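Segmentation d'un objet brillant vu par la caméra du poignet : les doigts entrent dans le masque

Forum Perception et commande - Préhension
Sujet ouvert le 28 janvier 2018

Mirani

Bonjour à tous,

Je travaille sur une chaîne de préhension avec une caméra fixée près de la pince. La partie commande fonctionne correctement, c'est la perception qui me bloque. Le nœud de segmentation doit fournir un masque de l'objet à saisir, puis j'en tire un axe principal par analyse en composantes principales, et enfin un point de saisie au milieu de cet axe avec une ouverture perpendiculaire.

Sur des objets droits et mats, rien à signaler. Sur un piment posé dans une assiette, j'ai trois défauts qui reviennent :

- les reflets sur la peau sont exclus du masque, qui se retrouve troué ;
- le bord du doigt gauche est parfois rattaché à l'objet quand il en recouvre l'extrémité ;
- l'ombre portée sur l'assiette tire l'axe du mauvais côté.

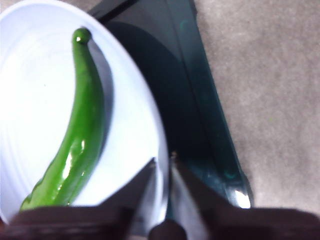 Le seuillage se fait en teinte et saturation, avec une ouverture morphologique derrière. J'ai essayé de monter le noyau, mais à partir d'une certaine taille le bout fin du piment disparaît et l'axe est encore plus faux. J'ai aussi essayé de baisser l'exposition : moins de reflets, mais le fond sombre à côté de l'assiette devient du bruit.

La pose d'observation est choisie par le planificateur, je peux donc la changer. Ce que je voudrais éviter, c'est de réentraîner un réseau complet, je n'ai pas beaucoup d'images annotées. Est-ce que quelqu'un a une méthode simple pour ce cas ?

Merci d'avance.

Staletus

Bonjour, as-tu essayé avec un réseau ? Le seuillage couleur ça ne marche jamais bien sur les objets brillants. Avec 1000 images annotées tu dois pouvoir t'en sortir, et tu n'auras plus à régler quoi que ce soit. Sinon il y a aussi les filtres polarisants, mais je n'ai pas testé.

Ratingate

Bonjour,

Je ne suis pas d'accord avec la réponse précédente, au moins pour commencer. Tes trois défauts sont distincts et se traitent séparément, sans apprentissage.

Pour les doigts, il ne faut pas demander à la segmentation de les reconnaître. Leur position dans l'image ne dépend que de l'ouverture de la pince, et tu connais cette ouverture. Tu prends le modèle géométrique des doigts, tu le projettes avec les paramètres intrinsèques et la transformation caméra-pince, et tu obtiens un masque à soustraire. Dilate-le un peu pour absorber le flou, les doigts étant trop proches de l'objectif pour être nets. Si ton étalonnage n'est pas fameux, une table de masques par valeur d'ouverture suffit. J'en ai enregistré 18 pour ma pince et je prends la plus proche.

Attention quand même : les pixels sous le doigt doivent être marqués « inconnu », pas « fond ». Si tu les mets à zéro, tu raccourcis l'objet et le milieu de l'axe se décale vers l'extrémité visible. C'est probablement une partie de ton problème.

Pour les reflets, l'ouverture morphologique est le mauvais opérateur, elle agrandit les trous. Il te faut un remplissage des trous fermés d'abord, puis une fermeture avec un petit noyau pour ceux qui touchent le contour. Un pixel saturé entouré de vert est très certainement du vert. Sur assiette blanche il faut limiter le remplissage en surface, sinon un objet courbé qui se referme sur lui-même sera rempli au milieu.

Pour l'ombre, regarde la saturation et oublie la luminosité. Une ombre sur du blanc reste peu saturée, même si elle tire vers le bleu à cause de l'éclairage. Je fixe le seuil bas de saturation à 35 sur mon montage. La valeur n'a rien d'universel, il faut la reprendre si tu changes de lampe ou de balance des blancs - et surtout bloquer la balance des blancs automatique, qui bouge dès que la pince s'approche.

Reste l'axe. Une composante principale sur un objet courbe donne une droite dont le milieu peut tomber à côté de la matière. Squelettise le masque, prends le point médian du squelette, puis calcule la tangente locale sur un petit voisinage. L'ouverture se place perpendiculairement à cette tangente.

Ensuite, ce que je changerais en priorité, c'est l'endroit où tu calcules tout cela. Fais l'estimation depuis une pose en retrait, avec l'objet entier et les doigts en dehors de lui. 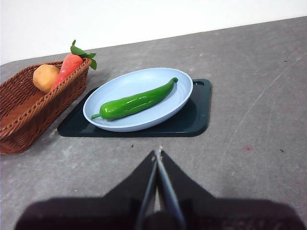

Tu conserves le résultat dans le repère de la base du robot, pas dans celui de la caméra, et l'approche se fait sur cette estimation. La vue rapprochée ne sert plus qu'à une correction latérale, bornée, avec rejet si l'écart dépasse le seuil. Chez moi la correction est ignorée dès que plus d'un tiers du masque prédit est caché par les doigts.

Dans le planificateur, cela revient à ajouter un état « observation » avant « approche », et un critère de visibilité pour choisir la pose. Projette le masque des doigts, vérifie qu'il ne recoupe pas la boîte englobante de l'objet, et garde la première pose qui passe. Pense aussi à attendre l'arrêt complet du bras avant de prendre l'image, et à utiliser la transformation à la date de l'image et non la dernière disponible. J'ai perdu beaucoup de temps sur ce point.

Mirani

Merci pour le détail. L'histoire du « inconnu » contre « fond » explique bien le décalage que j'avais, il allait toujours du même côté. J'ai mis le remplissage et la soustraction des doigts, le masque est propre sur les images que j'avais enregistrées. Le squelette donne en revanche de petites branches parasites près du pédoncule.

Ratingate

C'est normal. Élague les branches courtes, ou garde seulement le plus long chemin entre deux extrémités du squelette, c'est ce que je fais. Un léger lissage du contour avant la squelettisation aide aussi.

Sullar

Même souci ici avec un autre type de pince. Pour la table de masques, est-ce que vous interpolez entre deux ouvertures ou vous prenez simplement l'union des deux plus proches ?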